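What Is Satire? Funny News for Kids

Have you ever read a news story and thought, "That can't be right"? Maybe it was satire.

Satire is writing that uses jokes to make a point. One kind of satire looks just like a news story. It has a headline, a reporter's serious voice, and people giving quotes. But the events are made up.

Say your town gets a new rule that the pool closes at noon. A satire writer might print this headline: "Town Pool Now Open for 11 Minutes a Year." The real rule isn't that bad. The writer makes it bigger and sillier so readers will think about it. Making something bigger than it is has a name: exaggeration.

Another trick is to write about a tiny thing as if it were huge. "Local Boy, 8, Finally Finds Other Sock" is funny because finding a sock is not news. 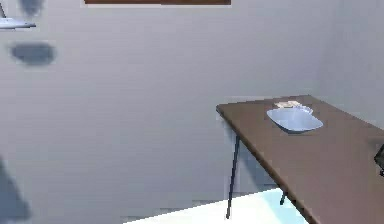
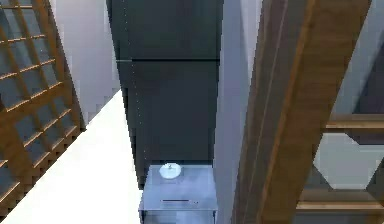

Is satire the same as lying?
A liar wants you to believe something false. A satire writer wants you to get the joke — and most satire papers tell readers somewhere that their stories are made up.

Sometimes people miss the joke and share the story as if it were true. Before you pass a story along, look at the name of the website and read its "About" page. Then see if any other news source has the same story.

Try it yourself

Pick something small that happened at home or at school. Write a headline for it in 9 words or fewer — keep it serious. Then add one quote from a made-up expert. Pick on the problem, and leave your classmates out of it.

Heike Voß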